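4 min read

I promised some of you a thread about plates and the dish rack, so I will write it now. My English is slow, please be patient with me. Jan 5, 2025

1/ In December I moved to a smaller kitchen in Grulstead. The old one had a long counter. In the new one, the drying place is one short piece of table, and everything must fit there.

2/ My first idea was to buy a dishwasher. My friend Enikő Magyar laughed and said, "For one person and five plates?" She was right. I bought a rack.

3/ I wanted a rack with open sides and a simple wire bottom. The last one I had was a closed plastic tray, and the water stayed in it. After one week it smelled like a pond.

4/ The other thing I asked for was real slots for plates. Many racks have only small bumps, and a plate slides down slowly like a tired person on a sofa.

5/ My plates are not a set. I have them from different people and different years. Enikő says it looks like a flea market. I like it very much.

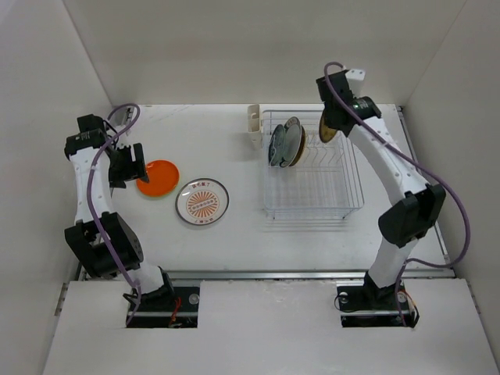
HOW I FILL THE SLOTS

6/ I start at the left and go to the right. Before, I put every plate where my hand was, and then the last one had no place — and I had to take all of them out again.

7/ The plates stand close together on one side, but they should not lie flat against each other. When two plates stick, there is a wet spot between them in the morning. If I have enough slots, I leave one free.

8/ The green one goes in the rack, the brown one too. The orange plate and the one with the sunburst and the Chinese characters are flat on the table, next to each other.

9/ People ask me what the characters say. I don't read Chinese, so I don't know. Lilla Vida has a colleague who can read it, and I will ask when she visits. Please don't send me guesses from the phone translator, I have three already and they are all different.

10/ The sunburst plate is for cake. It has a dark line on the rim and I am a little afraid for this line, so I never use the rough side of the sponge on it. Only the soft side and warm water.

11/ The orange one is the plate I use most. Bread, apple, cheese, everything. It is glossy and every drop shows on it, so this one I always dry with a towel. The others can dry alone.

12/ About the utensil holder. I had it first at the front and I hit it with my elbow every time. Now it is at the back left corner of the rack and we live in peace.

13/ A tip from my neighbor Piroska Lengyel: put forks with the points up and knives with the points down. I did it wrong for years and I have the small scars.
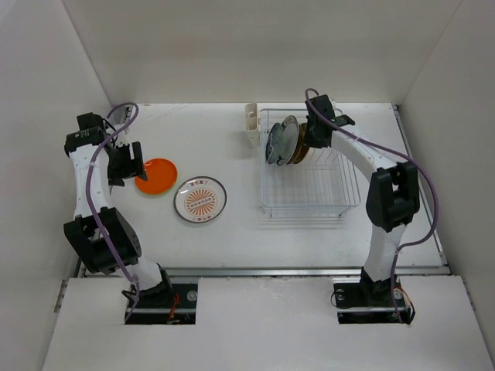
14/ One more rule I try to keep: the rack is not a cupboard. In my old kitchen I had the bad habit to take a plate from the rack, eat, wash it, and put it back again. The cupboard was full of plates that I did not touch for months.

15/ Now I empty the rack every morning when the water for coffee is boiling. It takes less time than the coffee. If I forget it in the morning, I don't do it in the evening, I know myself.

16/ Once a month I wash the rack also. A little vinegar in warm water, an old toothbrush for the corners where the wires meet. White wire shows the lime from our hard water very fast.

17/ Benedikt Ostermann asked under my last thread if a cloth under the rack is better than a tray. I tried both. The cloth is softer and quiet, but you must change it every day — I do not have so many cloths. Bare table and one wipe after is enough for me.

18/ Pots do not go in the rack. A pot takes the space of four plates and then it falls on them. I dry the pot by hand and put it back on the stove.

19/ Next time I want to write about glasses, where I still have no good system. If you have a way to dry tall glasses without a ring on the bottom, please tell me in the replies. I read all of them, also when I answer late.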